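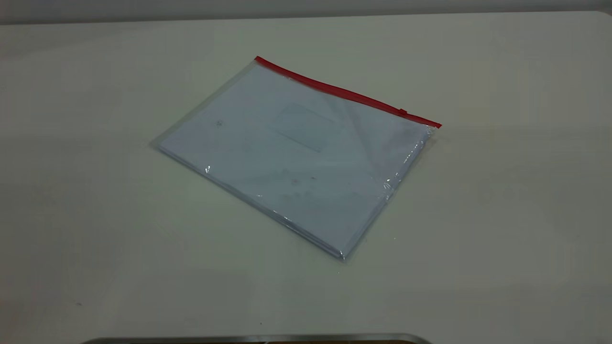 Grikari announce second album, Prornalau

Home News Reviews Gigs

May - By Calthorpe
2 min read

Sludge trio Grikari are back with Prornalau, eight tracks recorded live in one room. Loud one, by the sound of the first single. Kalniņš is out now and it crawls along for ages before teh drums properly land.

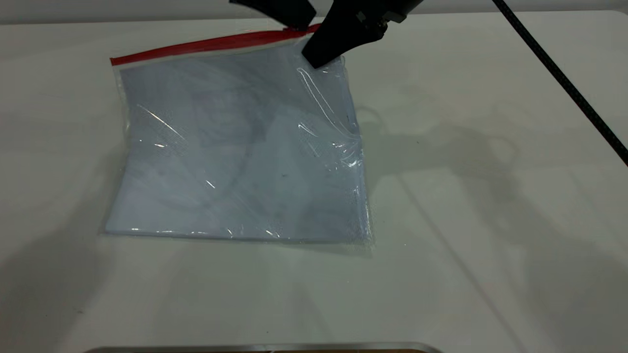

Vinyl is limited to 331 copies, tape to follow. No word on a tour yet - one hometown show, up to 824 tickets. Lyric sheet comes seperately. Pre-orders open at noon.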